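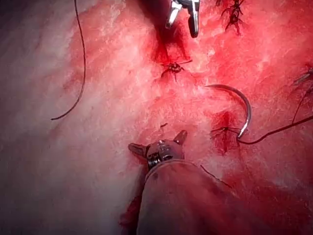 July, Sunday, afternoon

Curkcombe beds, nematode extraction, second pass

Repeat of the tray extraction on soil from the bean beds. The first pass gave too much silt in the dishes to count against, so the tissue layer was doubled and the trays were left undisturbed on the lower shelf. Bench was level this time (checked with the short level, shimmed the left end).

Soil taken from the root zone of the Nitura rows and from the bare strip by the fence. Cores pooled by row, crumbled by hand, stones and thick roots picked out. No sieving before loading. Sieving seems to damage the larger individuals and I would sooner put up with some grit.

Loading: soil spread thin on the tissue, water added from the side of the tray until the underside was just wet. Do not pour from above. One of the fence-strip trays was poured from above by mistake and the tissue tore at the corner, so that tray is marked T and left out of the totals. The remaining 6 trays are good.

Collected this morning. Baskets lifted and drained for a few minutes over the tray, water poured through the fine Skonel mesh held at a slant, back-rinsed into the small beakers. Left to settle, top water drawn off with the pipette. Clear enough to count without a second settling. 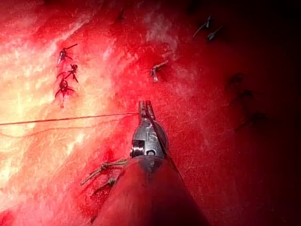 Tip of the instrument, jaws closed. Letter S on the wrist joint.

Counts made on the Dobos scope at low power, gridded dish, whole sample for the fence strip and split samples for the bean rows. Total over all good trays after scaling up the splits: 2463. Most of that is from the bean rows. The fence strip is low, as expected for dry ground with nothing growing on it.

Feeding groups, by mouthparts only, no attempt at genus:
Bacterial feeders – the bulk of it, all trays.
Fungal feeders – present in every bean tray, scarce in the fence strip.
Plant feeders – a few with a clear stylet and knobs, bean rows only. Could not separate these from the fungal feeders with confidence when they were moving. Next time warm the slide briefly to stop them.
Predators – up to 3 in a dish, usually fewer.

Roots from the Nitura plants were rinsed and looked at under the same scope. Nodules present and pink inside when cut. No galls found. The swellings noted on the first pass came off with a light rub, so those were nodules and the earlier note about possible root knot should be struck.

Problems:
Split samples were not mixed well before drawing. The 2 halves of the middle row differ more than they should. Bubble air through the beaker with the pipette and draw from mid-depth while it is still moving.
Labels on the outside of the beakers ran. Pencil on tape from now on.
Soil moisture was not taken at loading, so these counts are per tray and cannot be put on a dry weight basis. Leftover soil is bagged in the cold room and can still be weighed and dried, though it will have lost a little through the open bag.

To do:
Dry the leftover soil, write the weights in here.
Recount the middle row.
Order more tissue, same grade. The kitchen kind falls apart overnight.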